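4.2 Where the oval pieces ended up

We come now to the part of the study we enjoyed most, and perhaps the part that taught us most about how people share a large table. Readers will remember from Section 3 that the Chraibi room was set up for shared meals and handwork, and that the people who used it were free to put things away wherever they liked. We gave no labels and no instructions. All we did was write down where each item was at the end of a session, and talk with whoever was still there (usually over tea, and usually for longer than we had planned).

Over the whole study we logged 419 acts of putting something away, and 135 of them involved the oval pieces. That is a large share for such plain objects, and it surprised us a little. Bowls and cups went back to the wall cupboard almost without thought. The ovals were another matter. People carried them, set them down, picked them up again, and asked each other where they belonged. One regular user told us that she never liked to leave them on the tabletop itself, which "ought to be left for the next person," but that the cupboard felt too far away when she knew she would want them again on Tuesday.

The low shelf settled much of this. Once the black metal stand was in the room, the ovals began to collect on it, and two groupings came up again and again in our notes: a layered stack on the left and a wider, shallower piece on the right (Figure 2). We had expected a single tall pile, as it takes up less space, but people seemed fond of being able to reach either kind without lifting the other.
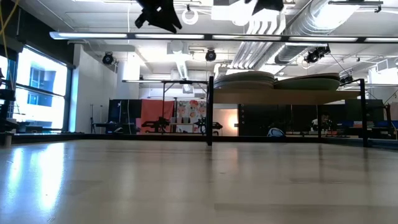

Parisa Kermani, field researcher, Wirkosow study group

Figure 2. Oval pieces on the tan shelf of the metal stand, in two stacks: layered beige-grey ovals with rounded rims at left, and a muted green-grey tray with a raised lip at right. The glossy tabletop runs in front of the stand.

We should add a word about the table, which came up in our conversations nearly as often as the shelf did. Its shiny surface picks up the light from the window, and several people said that clutter looked worse on it than on the older table we described in Section 2. We can't separate the effect of the surface from the effect of the shelf - both were new to most of our users - and we would gladly see another group try the same shelf on a duller top. The cupboard records for the same sessions are taken up in Section 4.3.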